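Canteen Users' Group, December meeting
Minutes, as scribbled by Sulastri Liem and typed up the same evening

Present: Suryani Yusof (chair), Tirta Govindasamy, Bayu Govindasamy, Darmawan Wijaya and me. Apologies from the Lau building, who had a fire drill.

We started at 3:15, or a bit after, as Darmawan was still in line for coffee. Suryani said we'd try to be done by 4:30 and we very nearly were.

1. Last month's minutes

Agreed, with one fix. I had written that Bayu was against the new chairs. Bayu says he is only against the noise they make when they get dragged, and would I please put that in. So it's in! Tirta (no comment from the brother's corner, she said, and then commented for a while) would like felt pads priced up. Suryani has a quote from Zekine for 50 sets and will send it round.

2. Clearing tables

This took up most of the meeting, and I'll try to get it down fairly.

Suryani had the results of the comment cards. We got 47 back, which is a lot better than the spring, and the thing people wrote most was some version of "I can't find a clean table." Lunch is the worst of it, but the middle of the afternoon came up too, when there are plenty of seats and half the tables still have somebody's leftovers on them.

Darmawan thinks the trouble is that people don't know what goes where. He's right that we have three different kinds of thing on the tables now: the china from the coffee counter, the paper and packets from the food counter, and whatever people carry in themselves. The china goes back to the hatch, the trays go on the rack, and the rest is trash or recycling depending on who you ask. I had to own up that I've been putting paper cups in the wrong bin since I started here.

Bayu wanted us to look at a proper table and say out loud where each thing should go, so we did that for a good ten minutes and it was more fun than it sounds.
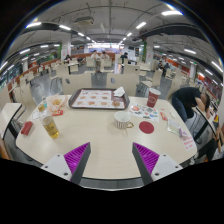
Item 2: cups, tray, fries and wrappers on one of the cream tables.

The striped cup with the gold handle was easy, straight to the hatch. Same for the tray, only we all want the napkin and the paper liner off it first. Tirta says the liners get left on and then stick to the next tray in the rack, and she has peeled off enough of them to have strong feelings on the subject. The tall red paper cup got us arguing again. Darmawan says recycling, Suryani says trash if it has a lining, and we don't know if it has a lining. I'm to ask the supplier.

Then coasters. I hadn't thought about coasters at all! Do they live on the table or do they go back with the cup? Bayu takes his back to the hatch every time, Tirta leaves hers, and they've apparently been disagreeing about this at home as well. We voted to leave them on the table. Bayu asked for his vote to be recorded as against.

Fries: if there are some left, food waste, and the paper goes in the trash. No argument there, though Darmawan did say that anyone who leaves fries has ordered wrong.

Agreed: one sign by the tray rack, short, with drawings, no scolding. Darmawan will draw it. Suryani asked for it to be in big enough print that she can read it without her glasses.

3. Moving the rack

The tray rack is at the far end by the side door, and if you sit near the windows it's a real hike with a full tray. Tirta paced it out and got 47 steps (same number as the comment cards, which pleased her no end). She'd like it moved to the pillar near the coffee counter. Suryani worries about the line backing up into it at noon. We're going to try it at the pillar for 5 days in the new year and see who complains.

4. Rokach and the vending machine

Still out of order. Rokach have been called twice. Suryani will call again and be less nice about it.

5. Clolteck table wipes

Tirta brought in the sample tub. They smell strongly of lemon, almost 13 of them came out in one pull, and they left streaks on the table in the corner where we were sitting. Bayu liked the smell. We'll stay with the spray and cloths for now, and I'm keeping the tub for my desk.

6. Anything else

Darmawan asked if the lights over the window side could go on earlier now that it gets dark so soon. Suryani will ask the building office.

Bayu asked again about the chairs.

To do
Suryani: felt pad quote, Rokach, lights
Darmawan: drawings for the sign, first go at it before the next meeting
Tirta: talk to the kitchen about shifting the rack
Bayu: put out fresh comment cards and some pens that work
Me: find out about the paper cup lining, and type this up (done)

Finished at 4:40. Next one in January, same corner, and whoever gets there first please grab the big table.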